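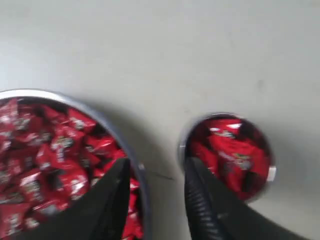 Figure 4. Wrist camera view of the sorting table: large tub (left), small container (right), both holding candies in red wrappers, with the two gripper fingers in the foreground.

2022-11-17 | Siham Tawfik
Reading time: 4 min

4.2 The open day at Dundavstead

The candy task was shown to the public in September, in the ground floor hall at Dundavstead. Visitors stood behind a low rail and could ask the operator for one transfer each, from the large tub to the small container. We logged 84 requests over the day, and roughly 300 people came through the hall.

The wrist camera (Figure 4) ran throughout and its feed was shown on a screen next to the rail. Glossy wrappers are hard for our grasp planner, as highlights move with the arm and packets overlap in the pile. Motion blur adds to this - we therefore dropped blurred images before training, which left 2934 for the work in Section 5.

Visitors mostly asked about speed. Several wanted to know why the arm stopped above the tub before each grasp. The pause is set by the Clutari planner and was kept at its normal length for the day. Two school groups asked to drive the arm by hand, but the safety plan did not allow for this.

Related items
Trudell gripper: finger wear tests
Fontana workshop notes
Planning grasps in dense piles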